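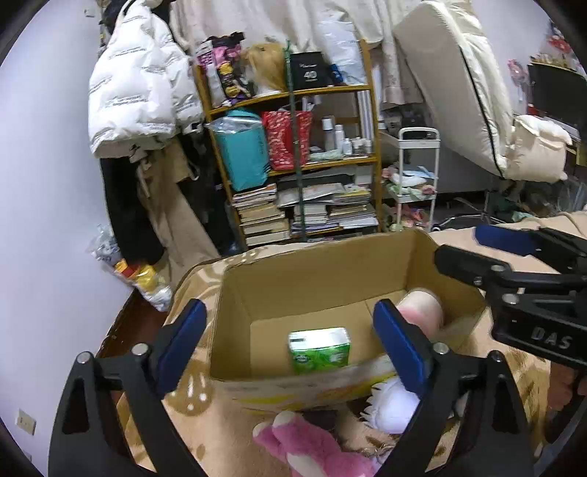 The Big Shelf Clear-Out, Skundorport

We use cookies to remember your settings. Accept all / Manage choices

Welcome to the packing gallery! I've been looking forward to the shelf clear-out since February, and I'm so happy it's finally under way. If you've ever dropped in on one of our play afternoons in Colley you'll know how much stuff we get through (costumes, gift bags, soft toys, bottles of this and that), and all of it has to live somewhere between events. Kumiko Nomura drew up the plan and I got the fun part, which is the boxes.

The small green carton went into the cardboard box before anything else. I like starting with something square - it gives you a corner to build from, and the softer things can squash in later.

Something pale pink and round-ended is in there too, right up against the side. Pink is a bit of a theme with us, as you may have noticed!

The pink plush with the fuzzy fur and the white fluffy one are side by side on the patterned blanket in front of the box. I adore them both. Soft toys go in last so they end up on top, and they're the first thing the kids see when the flaps open at Festard.

Up on the top shelf of the wooden unit you'll spot the blonde wig, with a few strands going their own way as usual. It has had more outings than I have this year, and it's getting a good brush before the next one.

One level down are the teal bin in its clear bag, the red gift bag with the white pattern and a whole crowd of white bottles and containers. We're going shelf by shelf, and there are four levels, so plenty of happy rummaging still to come.

Boxes for Festard leave on Fri 10 May, and the ones for Cabrera go after that. If you have spare boxes with good strong flaps, bring them along - we'd love them.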